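Ende Juli ohne Strom

18. Sep 2018

Eigentlich wollte ich das schon im Juli aufschreiben, aber dann kamen der Urlaub und der Umzug meiner Schwester dazwischen. Inzwischen liegt auch der Bericht des Netzbetreibers vor, also hole ich es nach.

In der Nacht, in der der Sturm über das Tal von Plunia gezogen ist, fiel bei uns kurz vor elf der Strom aus. Ich dachte zuerst an die Sicherung. Dann sah ich aus dem Fenster, dass auch gegenüber alles dunkel war, die Straßenlampen bis hinunter zum Bahnübergang eingeschlossen. Das Mobilnetz hielt noch eine gute Stunde, danach war auch damit Schluss. Die letzte Nachricht, die durchkam, war von Recep Akyol, der oben in Larel wohnt: Bei ihm liege eine Fichte quer über der Leitung, und es rieche verbrannt.

Am Morgen fuhr ein Wagen der Feuerwehr mit Lautsprecher durch den Ort. Die Durchsage war kaum zu verstehen. Ich habe das Wort Umspannwerk herausgehört und den Hinweis, man solle sparsam mit Wasser umgehen. Die Pumpen für den Hochbehälter laufen bekanntlich mit Strom, und das Notstromaggregat war seit dem Frühjahr zur Reparatur. Das stand damals sogar im Gemeindeblatt, auf der vorletzten Seite unter den Müllterminen.

Was kaputt war

Laut Bericht sind auf der Strecke zwischen Larel und Povance 3 Masten umgeknickt. 274 Haushalte hingen an dieser Leitung, dazu die Schule, der Bauhof und die Molkerei. Eine zweite Zuleitung gibt es auf dem Papier seit Jahren. Gebaut wurde sie bis zur Brücke, dann war das Geld weg oder die Genehmigung, je nachdem, wen man fragt.

Der Ausfall dauerte bei uns drei Tage. In Povance selbst ging am zweiten Abend das Licht wieder an, was wir vom Balkon aus sehen konnten. Das hat im Haus für ziemlich schlechte Laune gesorgt. Meine Nachbarin war überzeugt, dass die Reihenfolge mit dem Wohnort des Bürgermeisters zu tun hat. Ich glaube das nicht, die Leitung kommt nun einmal von dort.

Am ersten Tag habe ich den Gefrierschrank ausgeräumt und verteilt, was zu verteilen war. Gekocht wurde auf dem Campingkocher im Hof, zusammen mit den Leuten aus dem Erdgeschoss. Wasser lief noch, aber mit wenig Druck, und ab dem Nachmittag nur noch im Keller. Die Tankstelle hatte geschlossen, weil die Zapfsäulen nicht gingen. Der Lebensmittelladen Kovačević hat gegen Bargeld verkauft und von Hand aufgeschrieben, solange es noch etwas gab. Ich hatte 50 Euro im Haus und war damit besser dran als manche andere.

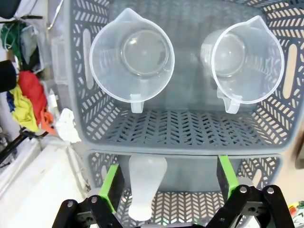

Die Versammlung im Schulhaus

Letzte Woche hat die Gemeinde zur Aussprache eingeladen. Die Stühle reichten nicht, viele standen hinten an der Wand. Vom Netzbetreiber war Krešimir Stojanović gekommen, der für die Freileitungen in der Region zuständig ist. Er hat den Ablauf Stunde für Stunde vorgetragen und ist dabei sachlich geblieben, auch als es laut wurde.

Nach seiner Darstellung konnten die Trupps in der ersten Nacht nicht hinauf, weil die Straße nach Larel durch umgestürzte Bäume gesperrt war. Am Morgen fehlte dann ein geländegängiger Kran, der erst aus dem Nachbarbezirk geholt werden musste. Ersatzmasten lagen genug auf Lager. Auf die Frage, warum die Schneise neben der Leitung so schmal sei, verwies er auf die Waldbesitzer. Von denen waren auch welche im Saal, und die nächste halbe Stunde ging dann darum, wer wem wann einen Brief geschrieben hat.

Recep hat nach dem Aggregat gefragt. Der Bürgermeister sagte, es sei seit August wieder einsatzbereit, ein Probelauf habe stattgefunden. Das Protokoll dazu soll auf der Gemeindeseite stehen. Bis gestern habe ich es dort nicht gefunden.

Zugesagt wurde Folgendes: Die Schneise wird bis zum Winter verbreitert, soweit die Eigentümer zustimmen. Im Feuerwehrhaus soll es bei längeren Ausfällen eine Anlaufstelle mit Funk und Lademöglichkeit geben. Für die zweite Zuleitung wird eine neue Kostenschätzung eingeholt. Ein Datum wurde für keinen der Punkte genannt, und eine Entschädigung gibt es nicht, da der Sturm als höhere Gewalt gilt.

Ich habe mir inzwischen ein Kurbelradio gekauft und zwei Kanister in den Keller gestellt. Wer noch Aufzeichnungen darüber hat, wann in welcher Straße der Strom wiederkam, kann mir gern schreiben. Die Zeiten im Bericht stimmen für die obere Gasse nach meinen Notizen nicht, und ich möchte das vor der nächsten Gemeinderatssitzung beisammen haben.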